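Kitchen Tips from the Roy Robotics Club
October
By the Roy club build crew
32 shares | 19 comments

Our club is teaching a robot arm to stir pancake batter for the Hondton cook-off, and oh boy, have we learned a lot about kitchens! Half of what we worked out for the arm (we call it Sasumura) turned out to be great for plain old human cooking too, so we're passing it on.

Start with the bowl. We tried plastic, glass and steel, and steel won by a mile - it's light, it doesn't crack when the arm lets go too early, and a wide rolled rim gives fingers of any kind something to hang on to. Every move gets done by hand first, slowly, before anybody writes a line of code.
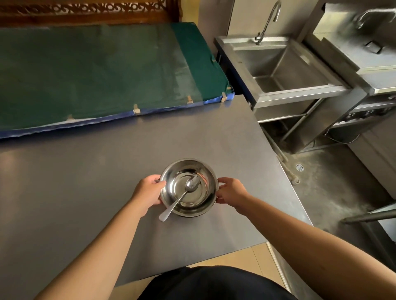
Hold the bowl on both sides when you set it down and you'll find you slosh a lot less. If it still slides around, put a damp dishcloth under it. Works at home, works for Sasumura!

Next, measure by weight. Our batter takes 600 grams of flour, and a cheap scale beats scooping every single time. Add the milk in small splashes and stir for 40 seconds between them - fewer lumps, and the motor doesn't strain.

Last one, for cleanup: rinse batter off with cold water before you use hot. Hot water cooks the egg right onto the steel, and then you're scrubbing all evening (we were).

The Roltov round comes after Hondton, and that one is soup. Send us your best ladle tricks, please!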